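Workshop tips: getting your gripper software to behave

Quick ones this time, bench is a mess and I have a Relholm arm waiting on me. All of this is from the small-parts cell, two-finger gripper, wrist camera.

Restart the camera node before the arm node. Other way round and Zustier grabs an old transform and you chase it all morning. Ask me how I know.

Log the finger width on every grasp, even good ones. Plain text file, one line each. I've got some 3,000 lines now and it's the most useful thing on the machine.

Exposure – lock it. Auto exposure plus pale parts equals mush. Mine sits at 352 in the Nistor settings, yours will be differnt. Set it on the brightest part you own and leave it.
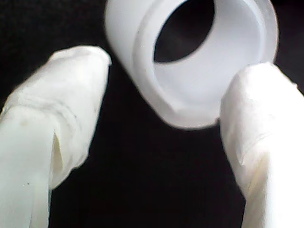 Mask the fingers before you fit anything. Segmentation loves to lump pale covers in with a pale part, and then your center point wanders off toward one fingertip. With a white plastic sleeve like this one, fit the dark oval of the opening first, then work outward. Watch for a stepped lip, though – two rings, one inside the other, and the fitter will happily jump between them. Pick the outer one in the config, hard-code it, done.

Wrinkled finger covers: redo the mask when you change them. Folds move. Old mask leaves slivers and the slivers become "parts".

Close in 2 stages. Fast to just short of contact, then slow with the force limit on. Planner default is one move, turn that off.

Keep a bag of bad frames. Mine has 541, replay the lot after any update. Takes as long as a coffee.

Rutstead planner users – clear the collision cache after editing the gripper model. It wont tell you it's stale.

Back up the config Sunday night. Label it with what you changed, "final_new" is no help to anybody.

More when the arm's free.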